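The kitchen table that does everything

By Raelene Donnelly

My grandmother's kitchen in Domcombe had one table, and that table was the kitchen. There was a cooker, of course, and a deep sink with a cold tap that coughed, but anything you would now call preparing or serving or storing was done on four legs in the middle of the room. When I moved into my own small place on the other side of town, with a worktop barely wide enough for a chopping board, I thought of her table a good deal, and in November I gave up on the worktop altogether and began keeping my everyday things out in the open.

I should say that I am not a tidy person by nature. I was brought up by people who put things "somewhere safe", and I have spent whole afternoons of my adult life looking for the somewhere. So keeping the kitchen in plain sight suits me very well. If the mugs are on the table, I know I own mugs. If the corn is in a basket where I can see it, there is a fair chance of it becoming supper before it goes dull and starchy at the back of the fridge (and I speak as someone who has found things at the back of the fridge that I would rather not discuss).

The idea, if it deserves the word, is to give each thing its own patch of table and then to leave a generous clearing for working in. My friend Ninell, who has run the tea room at Jullen for 20 years and has strong feelings about crumbs, told me that the clearing matters more than anything you put around it. She lays her own table out from the back edge, tall things first, and she won't have so much as a teaspoon in the middle once the lunches are done. I held out against this for a while, out of plain stubbornness, and then I tried it and have been insufferable on the subject ever since.
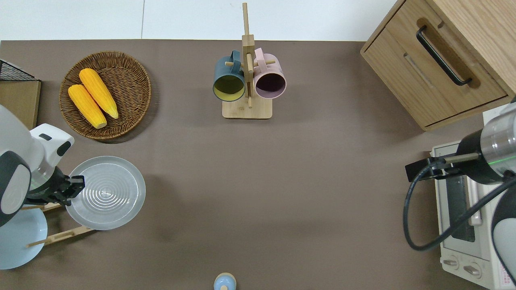
Corn in the basket, mugs on the tree and a toaster oven within reach.

Let me begin with the mug tree, because it is the piece people are rudest about. They were in every kitchen when I was a child and then they weren't in any, and I can't think why. A plain wooden post with a few pegs takes up hardly more room than a saucer, and it gets the mugs off the shelf, where they only ever hid behind one another. I like colours that don't match. A dark teal one with a yellowy green inside and a soft pink one make a very cheerful pair, and when visitors come there is none of that business about whose tea is whose.

Then there is the basket. Round, woven, warm brown, nothing fancy. Wicker is kind to vegetables, as the air can get round them, and it is kind to the eye as well. Two ears of corn look like a present in a basket, whereas the same two in a carrier bag look like a chore. At this end of summer I buy mine from the Shezi farm stall, 3 at a time if I am feeling greedy, and eat them with butter and far too much pepper. Give the basket a good shake over the sink now and then, and a scrub with an old toothbrush if you've had anything earthy in it.

The toaster oven I resisted for years, on the grounds that I had a perfectly good oven already. So I had, and it took an age to warm up for one slice of cheese on toast. A little white one with a glass door and a couple of knobs is all I want. It will do a tray of tomatoes, or yesterday's bread rolls, or a baked apple for somebody who is feeling sorry for herself. Do give it some breathing space at the sides and back when it's on, and don't be tempted to keep the tea towels on top of it!

Pale wood helps to hold all this together. A light oak cabinet with a black handle on its drawer sits happily beside a white appliance, and a touch of black wire mesh elsewhere picks up the handle nicely. My drawer takes the dull necessities: string, matches, the good scissors, and 2 tin openers, neither of which I entirely trust.

As for the evening routine, I give it 10 minutes by the kitchen clock. Plates are washed and put by, mugs go back on their pegs, and the table gets a wipe with a cloth wrung out in warm soapy water, right into the corners. Then I have a look in the basket and decide about tomorrow's supper. It is usually corn.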